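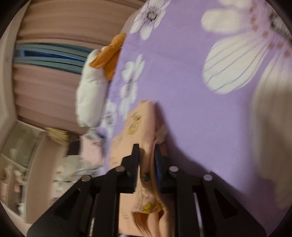 Ticket 137: jaw width drops out when folding soft clothes
Project: Karakaya (home folding set)
Opened by: Joanne Hollis
Assigned to: Doğukan Dağdelen
Status: Fix in test

Joanne, 09:40
Great morning on the bedroom set, we got through 78 takes! One snag though. On 11 of them the jaw width reads as fully open while the fingers are plainly shut on the cloth. Video is fine, position is fine. Only the width goes wrong, and always on a pinch of thin fabric.

Doğukan, 10:15
Lovely clear report, thank you. Could you send me take 122 with its raw log? Please also check the zero: close the jaws on nothing, hold for a few seconds, then open them all the way.

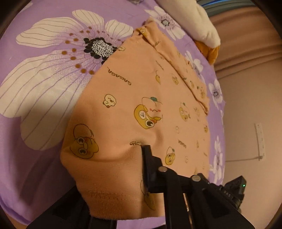

Joanne, 10:50
Sent. Zero was out by a hair, so I reset it and did a few more pinches near the cuff and along the rolled edge. Better, but one still jumped.

Doğukan, 11:30
Found it — the clean-up step treats a very small width as a missing value and fills in the default, which happens to be "open". Thin cloth lands right under the limit. I've lowered the limit on the Villholm build and re-run your log, and take 122 now looks beautiful.

Ankit Awasthi, 12:05
Please keep the bad takes. We can rebuild the widths from the raw logs, and those small pinches are exactly what the model is short of.

Joanne, 14:20
New build is on. Carrying on with sleeves next, can't wait to see these train! Leaving the ticket open until Ankit has rebuilt the 11.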